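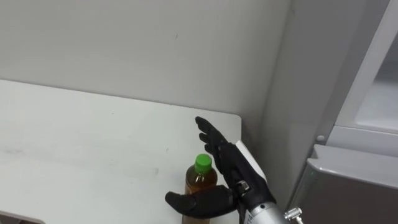
Starel Household Robotics Desk
Editorial office, Adadon

Can machines do household chores yet? Frequently asked questions

Can a robot fetch a drink?
In limited cases, yes. An upright bottle on a clear table is among the simpler tasks. In the Furbridge trials a fetch was counted as complete only when the bottle had been set down, still upright, at a second marked point. The pass mark was 90 per cent.

Why is a bottle used so often?
It is cheap, familiar and easily replaced. Clear plastic is also a fair test of a machine's vision, and a full bottle must be gripped firmly without being crushed.
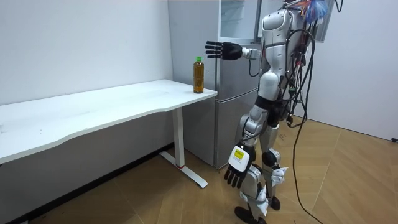

Reaching for a bottle of amber-brown drink at the desk.

Are two arms necessary?
Not for fetching. Opening a screw cap generally calls for both hands, and the Furbridge programme treats it as a separate task.

What about shop-floor work?
Sorting and shelf filling are further advanced, as the items and their places are known beforehand. The Brannigan stockroom list covers 11 tasks, of which 4 are open to machines without a member of staff present.

May I buy one for my home?
We do not recommend it at present. Laundry, washing-up and stairs remain unreliable - and most homes are less tidy than a test room.

How often is this page revised?
Each August.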